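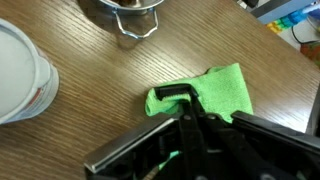

25th April

Long entry, sorry in advance to whoever is reading over my shoulder (hello, Nhàn). I've been at the text bench since lunch and want to get it all down before I forget which page was which.

The big practice booklet for the retreat group is nearly through its second layout. It stands at 284 pages as of this afternoon, down from 319 in February, and almost all of that came from resetting the Tibetan at a slightly smaller size and letting the phonetics line sit closer to it. I was nervous about the smaller size. The older students read by lamp in the early session and I have had more than one polite complaint over the years! So I printed a few spreads, took them into the shrine room with the blinds down, and read the whole refuge and bodhichitta section out loud at chanting speed. It went fine with my glasses on. It went less fine without them, but that would be true of a billboard.

Line breaks are still the thing that eats the hours. In the nine-syllable verses the phonetics will just about fit on one line, and then along comes a name with three long syllables in it and the last word drops down by itself, and everyone who is chanting takes a breath there, where no breath belongs. Wael wants to fix these by squeezing the letter spacing. I would much sooner let the whole verse break at the middle, after the fifth syllable, and indent the second half. We went back and forth on this quite pleasantly over tea and ended up trying both on the dedication prayers. Pages 40 to 46 have his version, 47 to 53 have mine. Please chant from both before telling us which is prettier.

Radwan (the page template, for anyone new) is behaving again. The trouble last week was in the mantra style, which had picked up the hyphenation setting from body text, so we had seed syllables cut in half with a little hyphen in the middle. I have turned hyphenation off in the mantra style and in the two styles that inherit from it. If you make a new style, please base it on "Mantra plain" and leave "Mantra centered" alone until I've cleaned it up.

Translation questions still open:

The word we have as "accomplishment" in the offering section is "attainment" in the long-life prayer, and it's the same word in Tibetan both times. Nhàn prefers attainment throughout. I do too, though it spoils the rhythm in verse four, and I have a soft spot for verse four.

"Samaya" – leave it, or gloss it at first use? I've left it with a short note at the back. The teacher explains it on the first evening anyway.

The line about the lamp in the vase. My draft says "like a lamp within a vase" and the older booklet says "like a butter lamp inside a pot," and there is something so homely about the pot that I can't quite bring myself to delete it. To be asked.

The counting sheets came out nicely. One side has the boxes, the other has the short form of the hundred-syllable mantra, for people who lose their place. I ran off 333 of them, an odd number, I know, but the cream stock ended there and I didn't want to start on the white and have two colors in one pile. They are in the Drostero folder on the lower shelf, next to the torma molds.

About the binding. Glue alone won't do for a book that lies open on a low table for weeks, we learned that with the protector prayers, which shed pages all winter like an old dog. I sewed two test signatures with the waxed thread and they open beautifully flat. The long loose-leaf format would be the traditional answer, of course, and it is lovely to handle, but half our people are chanting with a bell in one hand and I have picked up too many dropped stacks from under the cushions and put them back in order on my knees. So bound it is, for this one. The Medicine Buddha text can stay loose.

One small matter of manners for the bench. Misprinted sheets with mantras on them don't go in the paper recycling, please, even if it's only a crooked margin. There's a lidded box marked Grollham under the window and they'll be burned properly with the old prayer flags. I found a few in the wrong bin this morning and fished them out, no harm done.

Still to do:
Wael to check the phonetics against the recording for the lineage supplication, especially the second half, where the melody changes
Nhàn to proof the Tibetan from page 112 on
Me: page numbers in the contents, cover title, sew one complete dummy copy
Order more waxed thread, the natural color and not the red

I stopped at page 206, at the start of the feast offering, with a pencil mark in the margin.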